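Mar 22, 2024

Equipment planning, second bimanual cell

Spent the morning on the list for the second cell. The request has to go in before the quarter closes, and what we sent up in January came back with "itemize" written across the top and nothing else. So this is the itemized version, or the start of it.

Arms first. Same model as cell one. I looked at the Tono pair again and the reach is better on paper, but we would need new mounts, a new controller shelf and new calibration code. The spare parts drawer would be no use to either of them. Staying with what we have means one set of spares covers four arms. Gosteo still has our old quote on file and will honor the price if we order both arms together. Lead time is 8 weeks from deposit.

Grippers. Order three, not two. We lost most of a week last fall waiting on a finger assembly, and the third unit can sit in the cabinet until then. Gosteo sells the fingers separately but the shipping makes it silly to buy them one at a time.

Cameras. One per wrist plus the fixed one. The wrist mounts we print ourselves, so that line is only filament and screws. Need to remember that the fixed camera takes the longer cable.

Cables. This is where the January list was thin. I had put down one line, "cables, assorted," and that was probably half the reason it came back. The wrist camera cables should be listed by length and connector. The ones on cell one go out in wide loops so they don't bind when the wrist turns, and on the right arm the loop comes down over the work area. It drapes across whatever is on the table, which today is a large sheet of peach-pink paper. I want a retractable hanger or an overhead boom on the new cell from the first day. Pagano has a boom kit for $96 a side. Cheap compared to the hours we put into re-running episodes.
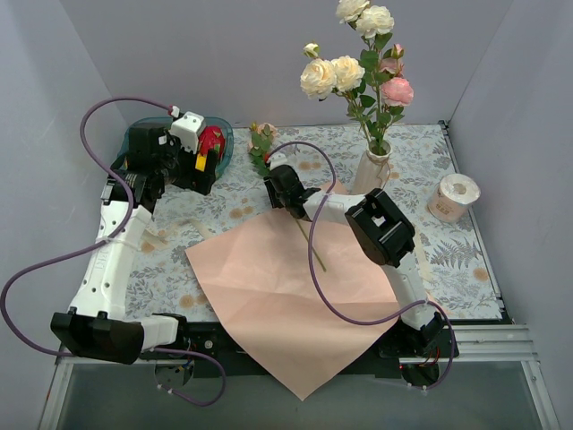
Adelmo Lo Presti read the draft over lunch and wrote back that the boom kit is fine but he would cut the enclosure panels. His view is that the walls on cell one were bought for lighting control, we now light from overhead anyway, and a curtain on a rail would do the same for a fraction of the cost. He also wants the table frame bought from Undale as a kit, cut to length, so we don't spend two days at the saw.

I agree on the frame. Not sure on the panels. The plain background has been useful for more than lighting, and people walk past that side of the room all day. I'll price both and put the curtain down as the fallback.

Frame: Undale kit, silver aluminum rail, same profile as the one we have so the brackets swap. Ask if they will pre-tap the ends.

Task materials. This got no line at all last time and we have been paying for it out of the general supplies code. For the soft goods work we go through tablecloths, paper sheets, artificial flowers, vases, baskets and small household items. The paper is the worst. Once a sheet has creases in it, it doesn't lie the same way again, and we want fresh sheets mixed in with used ones. I put down 80 sheets in assorted colors and 44 artificial stems, mixed roses and buds, some with long stems. The long ones are harder to place and we don't have enough of them. Vases: two ceramic, two plastic.

Power. The wall circuit on the far side is shared with the oven. Facilities has to look at it before anything gets plugged in. No cost on our side that I know of, but it needs a date.

Still open:
- Written quote from Gosteo with the third gripper as its own line
- Curtain and rail price
- Whether the Pagano boom clamps to our rail or needs an adapter plate
- Workstation: reuse the old one or buy. It drops samples with three cameras running, so probably buy
- Spare emergency stop button

Adelmo has the spreadsheet until Monday. I'll add the cable lengths once I've measured them on cell one.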